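Running out of T-shirts (on purpose)

July 28, 2018

I have been on a no-new-clothes thing since April and so many of you have asked how it's going that I figured it was time for a proper update. Grab a coffee, I ramble.
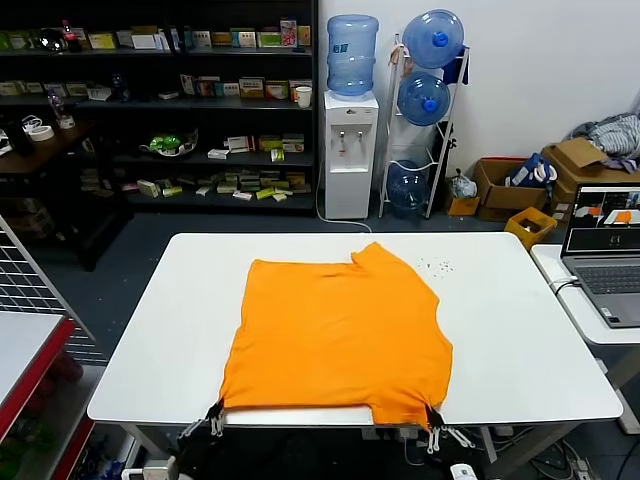
Despina Jitaru wrote to me after the last post to say that I was kidding myself, that the first three months are easy because you're still wearing down the backlog, and that I should report back when I needed something boring like a black cardigan for a funeral. Fair! She did a whole year of it once and caved over rain boots, so I take her seriously.

And she was kind of right. The start was almost embarrassingly easy. I pulled everything out of the closet, the dresser and the two bins under the bed and piled it on the guest mattress, and I could not see the wall behind it. I owned three pairs of the same gray leggings because I kept thinking I'd lost the first pair. There was a blouse from a job I left before we moved to Larkcombe. The tag was still on it!

So for a while I just shopped my own bed. Then in May it got warm overnight, the way it does here, and I found out that most of my summer things were either too small or had those tiny holes right by the belly button. (What IS that? My sister says it's the button on your jeans rubbing against the kitchen counter. I have blamed the washer for ten years.)

My rules, for the people who asked: secondhand counts as a yes, underwear and socks are exempt, and gifts are okay as long as I don't hint. I gave myself $200 for the whole year for mending, thrift stores and shoe repair. I've spent a little more than half, which sounds bad for July, but a big chunk of that was getting my brown boots resoled and they should be good for ages now.

The mending has been the surprise. I am not crafty. I got a C in home ec. But Oana Iordache runs a Thursday night mending table in the back of the library and she let me sit next to her and copy whatever she did with her hands. I've darned 2 sweaters so far and one of them you can hardly tell, if you stand across the room and like me. Jeans are harder. I broke two needles on a back pocket and said a word in front of a child.

Things I miss: the little thrill of a package on the porch. I didn't expect that one to be so strong. The first few weeks I kept opening store emails just to look, and finally I sat down one Sunday and unsubscribed from the whole lot while watching a baking show. That helped more than any of the rules did.

Things I don't miss: returns. Oh my gosh, the returns. Driving around with a bag in the trunk for a month and then finding out the window closed.

Next up is the swimsuit problem. Mine has gone see-through in a place it should not be, we leave for the lake in two weeks, and I'm not sure how I feel about a secondhand swimsuit. If you've done it, tell me in the comments. Be gentle.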